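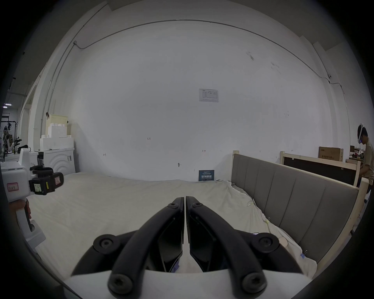

Week 5: Bed Linens, Thread Count and What the Label Tells You

Notes for Textiles in the Home, prepared by Karlijn Martens

Welcome back, everyone! Last week we got a bit carried away with towels (my fault, I do love a towel), so we are picking up the bedding chapter from the beginning and I'll try to keep us moving. Please have your weave samples with you, the ones in the little envelope, and if you've lost yours there are spares in the drawer by the door.

Fiber first

Before anybody says the words "thread count," I want you to get into the habit of asking what the sheet is made of. Cotton, linen, polyester and the various kinds of rayon all feel different against the skin, and they all behave differently in the laundry. Cotton takes up moisture well and stands up to hot water. Linen does too, and it gets softer over the years, though it creases if you so much as look at it. Polyester dries quickly and keeps its shape but holds on to body oils, and many people find it warm to sleep under. Blends sit somewhere in the middle, and plenty of perfectly nice sheets are blends.

Weave

Percale is a plain weave, one over and one under, and it feels crisp and a little cool. Sateen floats several threads over one, so more thread lies on the surface and you get that smooth, slightly shiny hand. The price you pay is snagging. Rub samples 2 and 3 between your fingers with your eyes closed – most of you will tell them apart right away, and if you can't, try the back of your wrist.

Flannel is brushed after weaving, which raises the nap. Wash it separately the first time or you will be picking lint off your dark socks until spring.

Thread count

Thread count is the number of lengthwise threads plus the number of crosswise threads in one square inch. Now for our worked sample. We have 112 warp threads and 100 weft threads, and together that makes 212, a respectable percale. The very large numbers you see on packages often come from counting each ply of a twisted yarn as its own thread, and a high number made that way can still be a heavy, rather limp sheet.

Fit

Measure the mattress depth at the side seam, with any topper in place, and then add enough for the fabric to tuck well underneath. A fitted sheet with a 12 inch pocket will not stay put on a mattress that is 12 inches deep once the cotton has shrunk! Ankica Spahić will be bringing her elastic and corner samples to our next meeting, so save your questions about straps and gathered edges for her.

For next time

Read the care label on one sheet you own and copy it out word for word, symbols included. Write a short paragraph on whether you really wash it that way (no judgment, I promise). Bring the weave envelope again, and a ruler if you have one.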